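Workshop notebook > Bench work > Small parts and harnesses

June 24, 2022

Went through the Plasholm returns at the white table. Parts are sorted by type in the yellow trays, with the steel tray kept in the middle. The round red boards get a tray of their own this time. In January we had them in with the leaded parts and the fine wires kept catching on the edges.

Small leaded components are in the upper left tray. Leads are not to be straightened before they're checked against the Simel list, which has 177 lines and still has 2 part numbers repeated.

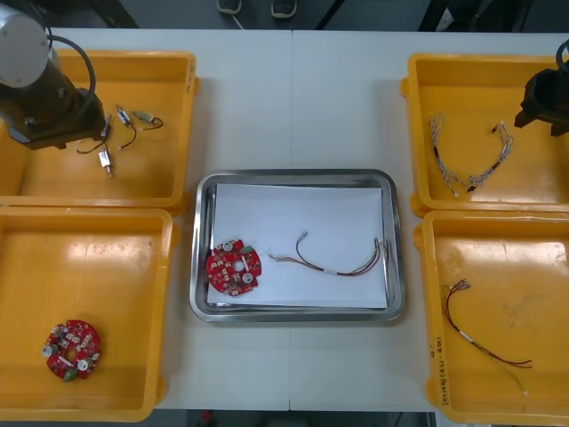

Conall Mac Carthaigh would sort by job number instead of type, and thinks we lose the link to the paperwork the moment two boards share a tray. He has a point for the Rafferty work, where every board has its own sheet. For Plasholm I'm leaving it by type.

Harnesses next. The blue and white ones have two connectors at one end, a white one on a single blue wire and a black one with a blue and a white going into it. Hold them by the twisted part when moving them, never by the connectors.

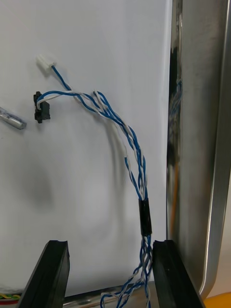

The twist is loose enough that it opens up if the bundle gets turned the wrong way, so lay them down in the direction they already want to curve. The drawing calls for 399 mm overall and doesn't say where to measure from. Asked Mestthorpe, no answer yet.

Still to do: fix the repeated numbers, print new tray labels, order 60 small bags.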